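Kakard opens its doors, and a robot arm takes on the eggplant

ZIRALSTEAD -- Packed house at the Kakard workshop on Peixoto Street this September. Over 157 people through the door by mid afternoon, a lot of them kids, a lot of them dragging parents who said they'd stay for ten minutes and were still there at closing.

The draw was the robot demo, run twice, once at 11 and again after lunch. Kakard builds and tests control software for robot arms, mostly for food packing. Most of the work happens on a computer long before any real arm moves, and that's what the company wanted people to see this year. So, big screen, folding chairs, extension cords taped to the floor, and a simulated kitchen job: get the vegetable and the bowl sorted out without knocking either one around.

"People come in expecting a robot butler," said Dalva Damasceno, who heads the testing group and did most of the talking. "What we do all day is try the same little move over and over and look at where it goes wrong."

She wasn't kidding. The team ran 504 tries of the same task the week before the open day, all in simulation, and Damasceno put the results up on the wall as a long strip of green and red squares. Plenty of red. She walked the crowd thru a few of the bad ones, which got the biggest laughs of the morning. One run had the arm stop dead and hover. Another sent the vegetable clear off the counter.

Why simulate at all? Cost, mainly. A real gripper finger that gets jammed into a countertop has to be replaced, and then everybody waits for the part. In the simulator you hit reset. Damasceno said the team can get through a night's worth of tries while the building is locked and the lights are off, then come in and read the log over coffee.

The software is called Mevau. It's been in the works for a while, and visitors got a look at the view from a virtual camera mounted close to the gripper. A few people in the front rows said it made them a little seasick. Colors are on the loud side, too. Damasceno said plain, bright shapes are easier to check by eye when you're flipping through hundreds of runs, and anyway the staff has gotten used to it.

Questions from the floor ran long. Can it cook? No. Will it take jobs at the packing plant? Damasceno said the plants she talks to can't fill the shifts they have now, an answer that got a few nods and at least one loud "we'll see" from the back. A boy of maybe eight wanted to know if the robot knows what an eggplant is. Long pause. "It knows where it is," said engineer Cauã Guimarães, "and we're happy when it gets that right."

Guimarães took over for the afternoon session and slowed things way down, stopping the run and stepping through it a bit at a time.

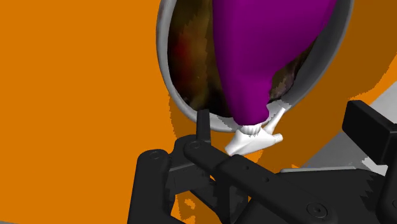
The hard part, he told the group, is the last inch or so. Getting an arm across a table is old news. Getting the finger close to a rounded, slippery shape with a bowl rim right next to it, that's where the runs fall apart. Come in too low and you hit the rim. Too high and you close on nothing. He showed how a small change in the approach angle throws the whole thing off, then let three visitors try steering it themselves with a game controller. None of them got it. One asked for another turn and got that too.

Upstairs there was coffee, a table of old circuit boards for kids to take apart, and a sign-up sheet for the student program, which has 20 spots and was full before the second demo started. Kakard says it will keep a waiting list. Students get after-school time in the lab and work on there own small task in the simulator, start to finish.

Not everything went smooth. Sound cut out during the morning talk and Damasceno shouted the rest. Parking was a mess, cars down both sides of Peixoto and a delivery truck stuck for a while behind them. The company said it will ask to use the school lot next time.

No date yet for the next open day. Guimarães said he'd like to have a real arm doing the same job next to the screen by then, so folks can compare the two. Waiting list forms are at the front desk, ask for Dalva.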